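The Folding Cult Wants Your Saturday

By Despina Fragkou

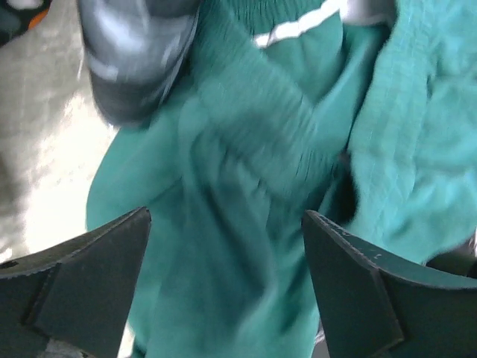
Teal, ribbed and in need of folding, or so the experts would have it.

The Toderier method promises that a sweatshirt, treated properly, will stand upright in a drawer like a file in a cabinet. The book costs $124 with the companion course. I bought both, and I remain unconvinced.

Thick knits are where the system falls apart. Sleeves go in, hem comes up, and the ribbed part pushes everything open again. Toderier's answer is to "press with intention." I pressed. By the next morning two of my sweatshirts had slumped onto the socks.

Fans say it saves space. I measured my drawer in April, before I began, and again after, and gained 2 inches, which I have filled with the book.

Ms. Murakami, who runs the laundry on my block, folds for a living and was polite about it. "In half, and in half," she said. "Then it goes in the bag." She doesn't offer a course.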